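Home | Datasets | Tools | Changelog | Contact

# Itiria Steamed Dough Recipe Corpus

README and data card, release 3

## Summary

The Itiria corpus is a collection of recipe texts for steamed doughs: plain buns, filled buns, folded breads and steamed sponge. It holds 2000 recipes in English, normalised to metric units and split into ingredient lines and method steps. It was compiled for work on unit conversion, ingredient matching and step ordering.

Maintainer: Niilo Lehtinen. Release 3 replaces release 2, which used a different column order and should not be mixed with it.

## Contents

- `recipes.tsv`: one row per recipe, with title, yield, dough type and source code
- `ingredients.tsv`: one row per ingredient line
- `steps.tsv`: one row per method step, in the order printed
- `units.tsv`: conversion table used during normalisation
- `notes/`: plain text remarks on single recipes

All files are UTF-8 with Unix line endings. Empty fields are left empty. The string "NA" does not appear as a missing value.

## Sources

Texts come from three places. The Bestora set is a run of typed household cards, transcribed by hand. The Kokkonen set was taken from a printed baking course and keeps its lesson numbers in the `source` column. The Manville set was submitted through a web form, and its spelling is the least consistent of the three. 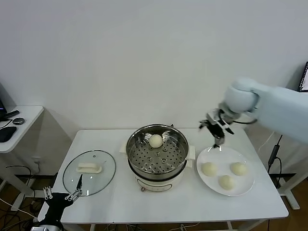
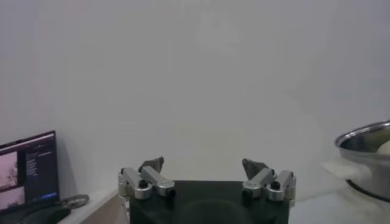
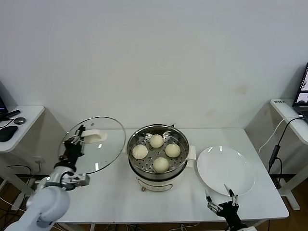 First and third pictures: plain round buns and an electric steamer pot with a perforated tray.

## Normalisation

Flour, sugar and fat are given in grams, liquids in millilitres. Cups were converted with the table in `units.tsv`, which has a separate row for sifted flour. Spoon measures under 5 ml were kept as spoons.

Baker's percentages are calculated with total flour set to 100. Where a recipe mixes wheat flour and starch, both count as flour. A preferment is broken down into its flour and water before the calculation.

Steaming times are stored in minutes, from the point at which the water boils. If the source counts from a cold start, the field `cold_start` is set to 1 and the time is left as printed.

## Quality checks

A sample of 100 recipes was read against the originals by a second person. Disagreements were mostly in step boundaries, where one sentence covers both proving and shaping. Recipes with a hydration below 40 or above 60 were flagged and checked by hand. The flag was kept in the file even where the value proved correct.

## Known problems

- Yeast type is missing for most of the Bestora set. Do not assume dried.
- "Milk powder" and "dried milk" are still separate ingredients.
- Yields given as "one tray" have no numeric value.
- Filling recipes are linked by title, so two fillings with the same name may be confused.

## Licence and citation

Free for teaching and research. Cite as "Itiria Steamed Dough Recipe Corpus, release 3". Corrections should give the recipe number and the file name.

## Comments

**doughnotes:** The link from recipes to fillings breaks if the title has a trailing space. Strip the titles on load and it works.

**P. in the north:** Is the sifted flour row based on one sieving or two? The Kokkonen recipes ask for two.

**Niilo Lehtinen:** One sieving. I will add a remark to `units.tsv` in November.

**tmk:** Column order in release 3 is much easier to work with, thanks.

Contact: use the corrections form | © Itiria corpus | Back to top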